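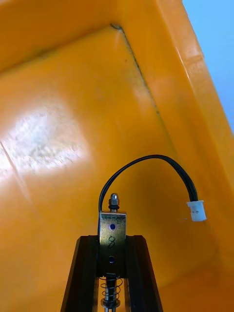
Photograph: Namton Pictures

We use cookies to remember your settings and count visits. Accept all | Manage choices

There is a moment, about ten minutes into any village repair morning, when the noise settles into a hum and you realise that everybody in the hall is happy. I had gone to Mamer with a dead radio under my arm and meant to stay for one cup of tea. I left at closing time, with the radio playing, and I have been back every month since!

The Mamer mornings began with two tables and a borrowed kettle. Last year 164 objects came through the door, and 102 of them went home working. Toasters are the great staple (crumbs, mostly), followed by lamps, then an astonishing number of musical boxes.
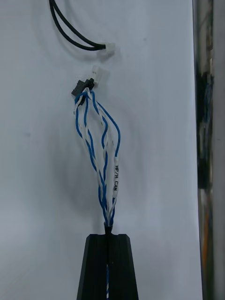 What I love most is the talk. You sit beside the person mending your thing, holding the torch, and by the end you know where the fuse lives and how they feel about the new bypass. A retired clockmaker showed me how to listen for a worn gear with a wooden spoon held against my ear. I have since tried it on everything in my kitchen, including the fridge, which sounds magnificent.

Sewing has its own corner by the window, and it is the loudest part of the room. Coats come in with torn linings and go out with bright new ones, often cut from old curtains. One man brought a tent older than his children, all roughly 500 stitches of it needing attention, and four people worked along the seam together, singing.
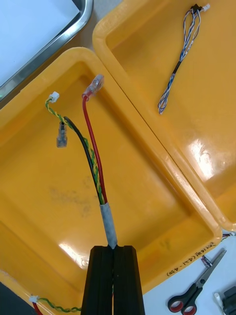 Three leads, bundled with tape.

The idea has travelled, too. Avram, two valleys over, now holds an evening session for people who work on Saturdays, and its bicycle bench is so good that I cycled there just to have my brakes told off. They keep a shelf of spare parts in old jam jars, and you may rummage as long as you like.

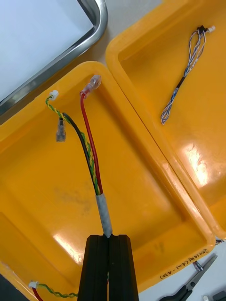
Do I need to book before bringing something along?
Most halls let you turn up, but ring first if your item is heavy or needs a part ordering.

My own radio has started to crackle again, only on the higher stations, so I'll be in the queue at Mamer on Monday with a cake.

27 comments | 100 shares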